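Diltano 9 Handset - User Guide
Section 4: Battery and charging

4.1 Before first use

The handset leaves the factory partly charged. Charge it fully before inserting a SIM card or starting a software update.

Battery capacity: 2920 mAh (not removable)
Charging port: USB-C, lower edge

1. Peel the clear film from the back cover and the port.
2. Connect the supplied cable to the charger, then to the handset.
3. Plug the charger into a wall socket. A battery symbol appears on the screen.
4. Leave the handset switched off until the symbol shows full.

Note: If the battery is completely flat, the symbol may take up to 11 minutes to appear. Do not press the power key during this time.

4.2 Charge limit

The charge limit stops charging at 80 per cent and is off by default.

1. Open Settings > Battery > Charge limit.
2. Move the switch to On.
3. Restart the handset.

The limit is ignored while the handset is being updated - normal behaviour resumes after the next restart.

4.3 Wireless charging

Use the Stockdale pad or another Qi pad. Remove metal cases, card holders and ring grips first.

1. Place the pad on a flat, stable surface and connect its cable.
2. Lay the handset face up, with its centre over the centre of the pad.
3. Wait for the tone. If there is no tone, move the handset slightly and wait again.

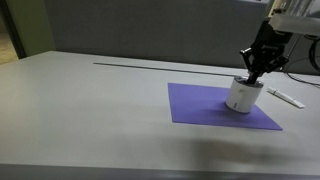 Caution: Do not leave coins, keys or foil between the handset and the pad. They can become hot enough to cause burns.

Wireless charging pauses when the handset is too warm and starts again once it has cooled.

4.4 Battery condition

Settings > Battery > Condition shows the number of full charge cycles. After 300 cycles a reduced running time is to be expected. Replacement must be carried out by a Skumorstead service point - opening the back cover ends the warranty.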